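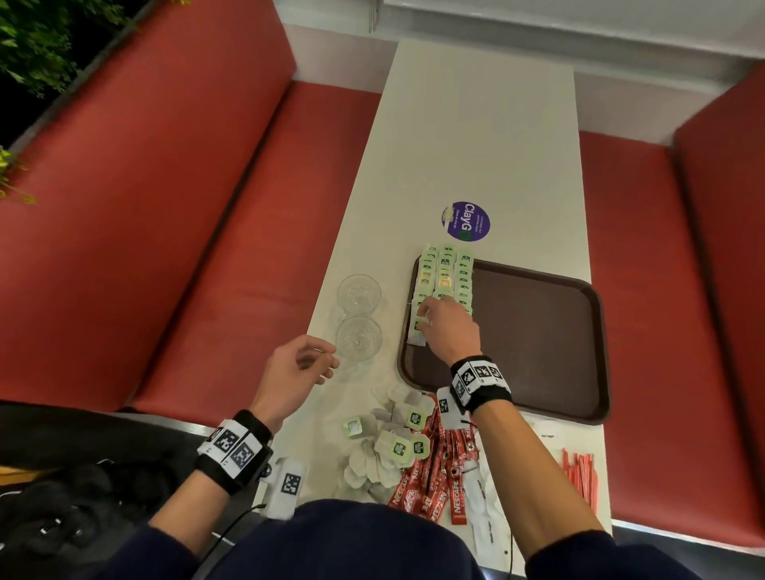
Tea service in the booths: setup notes

From December the booth tables at the Fitumham canteen get their own tea trays, replacing the shared box by the till. The layout was drawn up by Zoriana Stelmakh and applies to every booth with the red benches.

The tray goes lengthwise on the table, below the round ClayGO sticker, which must stay readable. Tea bags stay in their paper envelopes and are laid in straight columns, labels facing the same way. Start at the far end of the tray and work toward the near one. Keep each variety together — mixed columns slow down restocking.

Tip the refill out on the near end of the table and sort from there. Torn or creased envelopes go back to the stockroom in the Barta bin. A full tray holds 35 bags. Top it up when it drops to 17.

Glass dessert bowls are stored upside down beside the tray until they are needed. Use the patterned ones only; the plain Wolla bowls chip at the rim and are being withdrawn. Put used bowls on the return rack, bags in the compost.

Hot water comes from the Wuken urn at the counter, switched on 4 minutes before opening. It takes 70 cups to empty, so the morning shift should not need to refill it.

Wipe the table before sorting and again after. Plants behind the benches are watered from the aisle side — keep the can off the upholstery. Shortages go on the stockroom sheet by 4 p.m.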